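Flokavel Silent Film Collection: Review of the Home Edition

The Flokavel collection is a boxed set of silent features and shorts, issued with a printed guide and a small tabletop viewer. It was examined by the film education office at Presberg over a period of eight weeks. The set contains 13 features and a selection of comedies, each with a piano score and restored title cards.

Picture quality is generally good. The earliest reels show wear in the darker passages, and the restorers have left most of it in place. Tinting is handled with restraint – the night scenes are blue, the interiors amber – and the running speed appears correct throughout.

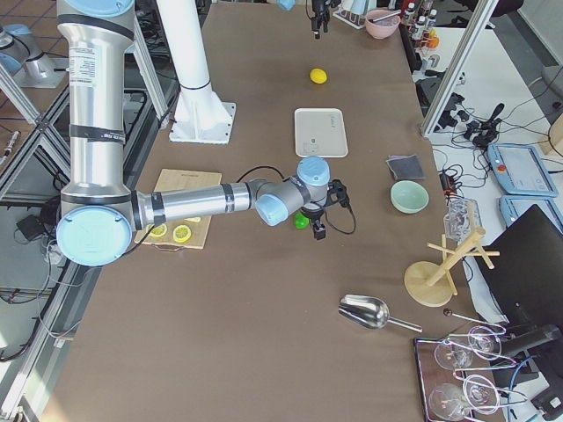 The printed guide

The guide runs to 261 pages and was edited by Yoga Ngau. Entries on leading players are clear and well ordered, with stage work listed before screen work. Supporting players receive less attention, and several are named in the cast lists but missing from the index. Teachers should note that the chapter on studio contracts assumes some prior reading.

The viewer is the weaker part of the set. Its screen is bright enough for up to 8 people in a dim room, but the menu is slow and the volume control is stiff. Viewers who own a projector will prefer to use the discs alone.
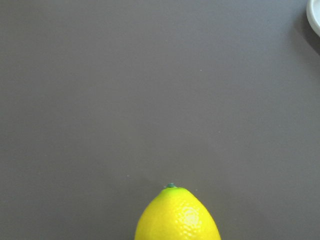
PRESBERG, March – A second printing of the guide has been announced by Krishnan, the distributor. It will correct the index and add a short note on the scores, which were recorded at the Sumero hall. Owners of the first printing may request the corrected pages by mail.

The set is recommended for school and public libraries. Private buyers may wish to wait for the second printing.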